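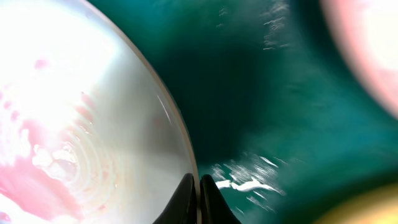
Masking out the glare before the rim fit made things worse for us, one comment on the May release reads, and we only got stable grasps back after we turned the mask off and let the fitter see the blown-out pixels with a low weight. We have now made that the default. The old behavior is still there under glare_mode=drop.

Jolix Rim: edge fitting and grasp planning for clear dishware
Print | E-mail

Jolix Rim takes a close-up wrist view of a clear dish or bowl, finds the rim as a curve, and passes a two-finger grasp to the arm controller. It was written at Drasari for kitchen and cleanup tasks with two arms, where depth cameras return very little on clear material and there is often water on the work surface.

What is in this repository

rim_fit — the curve fitter. Works on color images only.
wet_mask — labels pixels as dry surface, standing water, droplet or glare.
grasp_plan — picks a point on the rim and a finger opening.
replay — steps through a recorded episode and draws the planner's choice on each view.

The replay data comes as 300 episodes in Curketti log format. Each one has head and wrist views, joint positions, gripper commands and a short text label for the task.

Running it

Install with pip install -e . from the top folder, then run replay --episode 4 to check that everything loads. You should get 2 windows, one for the head view and one for the wrist. If the wrist window is black, the log reader is picking up the wrong stream name. Set it by hand in config/streams.txt.

Live control needs the Alipour driver, which we do not ship. Start the driver first and the planner second. The planner exits with an error if it gets no joint state.
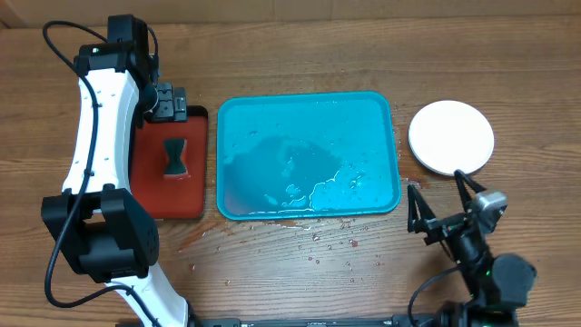 Fig. 1. Head view with water in the turquoise tray and droplets on the tabletop.

Labels

wet_mask was trained on hand-drawn outlines. Standing water in a colored tray is labeled as water only where its edge can be followed. Single drops on wood get the droplet label, and drops that touch each other count as one region. Bright streaks go to glare even when there is water under them, so do not use these masks to measure how much water is present.

Known problems

The fitter can lock onto molded rings in a dish instead of the rim. Raising min_radius helps, but small cups will then be missed.

Smears and residue on the inside of a clear dish break the edge into short pieces. The fitter joins up to 4 pieces and gives up after that.

Wrist views lose focus on anything far behind the fingers. Use the head view for placing objects and keep the wrist view for the last part of the approach.

Camera calibration is stored per arm — if you swap a gripper, run calibrate again before you trust the finger opening.

Print | E-mail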